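Subject: Re: [foodtalk] Salt, blood pressure and the potassium stuff
From: Gülizar Yazıcı
Date: May 15, 2026

Hi all, long one, so I've put in headings. Skip to the bottom if you only want the bread part.
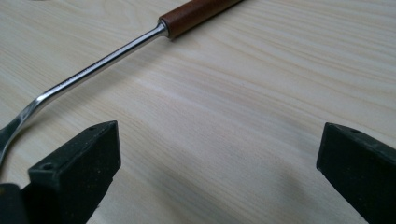
What Tormod asked

Tormod Sjöberg wrote:
> I've been reading the back and forth on sodium and I'm more confused
> than when I started. My doctor wants me to cut down. My brother-in-law
> sends me articles saying the whole salt scare is overblown and that
> too little is worse than too much. Both of them sound very sure.
> Has anyone here tried the half-and-half salt, the kind with potassium
> chloride in it? Is it any good in bread? And is there any point if I
> hardly touch the shaker in the first place?

I'm not a doctor (I did bookkeeping for a bakery in Hovland for years, which makes me an expert in flour invoices), but I've been down this road with my own blood pressure, so here goes.

Why the articles disagree

As far as I can make out, a lot of it comes down to how people measure. Some studies ask folks what they ate, and who remembers that? Some use one urine sample, which tells you plenty about yesterday's pizza and not much about your year. The ones that collect for a full day, several times over, are a pain to run, so there are fewer of them. Then there's the problem that people who are already sick often eat less of everything, salt included. If you look at a low-salt group and find it full of people in poor health, you can't tell which came first.

The trials where people are told to eat less salt and then have their blood pressure checked are a lot less messy. It mostly goes down, more for some people than others. The fighting is over how low is worth going, and your brother-in-law's articles are probably about the very low end. I doubt you or I have ever been near the very low end in our lives!

The shaker question

You said you hardly touch it. Neither did I. Then I spent 9 days writing down every label in a little notebook, and I was pretty embarrassed. My soup -- Felero tomato, the one in the carton, which I thought of as my healthy lunch -- had 400 mg of sodium in a serving, and the carton is two servings, and of course I was eating the carton. Two slices of my usual sandwich bread came to 212. Cheese, pickles, the jarred sauce, it all went in the notebook. What I shook on at the table was small change next to it.

So if I were you I'd do the notebook before buying anything. You don't need an app. I didn't change what I ate while I was doing it, and I'd say that matters, or you'll get a lovely set of numbers that belong to somebody else.

The half-and-half salt

I've used it for a couple of years. On eggs and potatoes I can't taste the difference. In plain rice I can, there's a faint metal thing at the back of the tongue. My sister says I'm imagining it.

PLEASE ask your doctor first, though. If you have kidney trouble, or you're on certain blood pressure pills or potassium supplements, the extra potassium can be dangerous. You didn't say what you take, and I'm not asking you to tell the whole list, but do call the office. The pharmacist can usually answer it over the phone too.

Bread

Works fine. I swapped it one for one in my everyday loaf and the rise was the same as far as I could see. Then I tried using less of it, and that's where I ran into trouble -- the dough got slack and sticky and rose faster than I was used to, so it was over the edge of the pan by the time I got back from the mailbox. A shorter rise fixed that. Flavor was a bit flat until I started adding some rye.

The recipe is on page 32 of the old Trirkelar club cookbook, the spiral one, if anybody still has it. It's just called Hoveck loaf. Mine has lost its back cover but I can type the page out if there's interest. Has anyone tried it with all whole wheat? I keep meaning to and then I don't have the flour.

Let us know what the doctor says, Tormod. I'll be away for part of July, so if I go quiet then, that's why.

Gülizar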